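Visit report: two-arm assembly cell, Drendari workshop, Mornden

The Saturday visit started at the loading door, with sign-in and safety glasses, and went straight to the cell at the back of the hall. Drendari runs three cells in Mornden. Only the two-arm one was open to visitors, and the tour was limited to its setup and upkeep. Our group had 13 people, so we went through in two turns.

The cell has two arms with jointed-finger hands, a table, and a black curtain behind it. The curtain went up after the first month of operation. Before that the head camera picked up people walking past on the aisle side, and the part finder lost time on them. It is heavy cloth on a rail and gets vacuumed every other week. Lint on the table was the second most common cause of a failed pick last year, according to the cell log.

Work is done on a parts board. The board is also the check piece: after any repair to a hand or wrist, the arms are driven to a set of taught points over it before the cell is released. The operator compares finger position against stored values by eye first, then with the software.
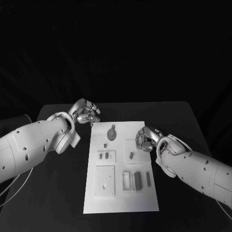 Both hands at the upper part of the parts board, Drendari two-arm cell.

The parts are printed in white and gray. White plates on a white board gave poor edges under the original ceiling lights, and the fix was to move two lamps so that upright parts throw a soft shadow. The technician said the shadow is more useful to the camera than the color. Lamp position is now marked with paint on the frame and is on the weekly check sheet.

Routine care of the hands takes up most of the maintenance time. Each hand is opened every 28 working days. The steps we were shown:

Power down and lock out at the cabinet.
Support the hand and release the wrist.
Blow out the finger joints with dry air at low pressure.
Check tendon tension finger by finger, thumb last.
Refit, torque the wrist screws in a cross pattern, and run the home routine.

A full hand service takes 43 minutes if no tendon is changed. A tendon change adds nearly 19. Spare tendons come from Weerasinghe in precut lengths. The shop used to cut its own and stopped when two sets came out short.

Cables were the other topic. The white leads along the arms were first tied down tight, and two failed at the wrist from repeated bending. They now run with slack and are replaced on a schedule. The drawback is that a slack loop can catch on a table corner, and the corners were rounded for this. One visitor asked about routing the leads inside the casing. The answer was that it had been priced and put off until the arms are due for overhaul in February.

The Wurton controller was shown with the cabinet door open. Filters on the lower vent were clean. The backup battery carried a handwritten change label, which I could not read from behind the barrier. Taught points are copied to a second drive at the end of each shift.

Not covered on this visit: cycle times, reject rates, and the other two cells. The handout lists the check sheet items but leaves out the torque values. I have asked for them.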